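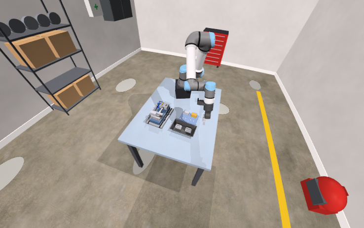
Rendering of a jointed robot arm mounted on a light blue table.

Delus Adds Storage Tiering and Idle Volume Reports to Sturau Cost Management Software

OSVILLE – Delus, a developer of infrastructure management software, today announced general availability of Sturau 10, a new release of its cost management software for block and object storage in public and private clouds. The release adds policy-based tiering, reports on unattached and idle volumes, and a revised snapshot retention engine.

Storage charges are often reviewed less often than compute charges. Volumes remain allocated after the instances that used them are deleted, and snapshots accumulate under retention rules written for an earlier application. Sturau 10 collects volume metadata, read and write counters, and billing records, and matches them to the owning account, project, and tag set. Administrators can then move, shrink, archive, or delete storage from a single console or through the Sturau API.

"Most of our customers already have a monthly bill broken out by service," said Yu-ting Kao, vice president of product management at Delus. "They asked for a breakdown by volume, with an access history attached, so that an application owner can approve a change without opening a ticket with the storage team."

Tiering policies in Sturau 10 are written in a short declarative format and evaluated once per collection interval. A policy names a source tier, a target tier, an access threshold, and a hold period. Policies can run in report mode, in which proposed moves are logged and priced but no data is moved. In enforce mode, moves are queued and throttled according to limits set for each account. Any move that would incur an early deletion or retrieval fee is flagged, and the fee is included in the projected savings figure.

The idle volume report lists volumes with no attached instance, volumes attached to a stopped instance, and volumes with activity below a configurable floor. Each entry shows the provisioned size, the used size where the file system agent is installed, the last recorded write, and the current monthly charge. Reports can be exported as CSV or JSON or sent to a webhook.

The snapshot engine now tracks dependency chains across regions. Earlier releases treated each region separately, and copied snapshots had to be reconciled by hand. Sturau 10 also supports legal hold tags, which override all retention policies – including those set at the organization level.

Siu, a logistics software provider, ran a prerelease version across 119 cloud accounts. The company began in report mode and enabled enforcement for development and test accounts first.

"We have more than 200 retention rules, and several of them conflict," said Hoi-yan Huang, director of platform operations at Siu. "The policy log shows which rule applied to which snapshot. We used it to retire duplicate rules before we turned on any automated deletion."

Sturau 10 runs as a hosted service or as a self-managed deployment on Kubernetes. The self-managed collector has been tested with up to 1000 accounts per cluster. Role-based access control, single sign-on, and audit logging are included in all editions.

Availability

Sturau 10 is available now to new and existing customers. Hosted customers will be upgraded during their regular maintenance windows, with all tiering policies set to report mode by default. Self-managed customers can download the release from the Delus support portal. Support for shared file storage is planned for December.

About Delus

Delus develops software for monitoring, allocating, and controlling the cost of cloud infrastructure. The company is based in Osville.

Media contact:
Chia-jung Hsieh
Corporate Communications, Delus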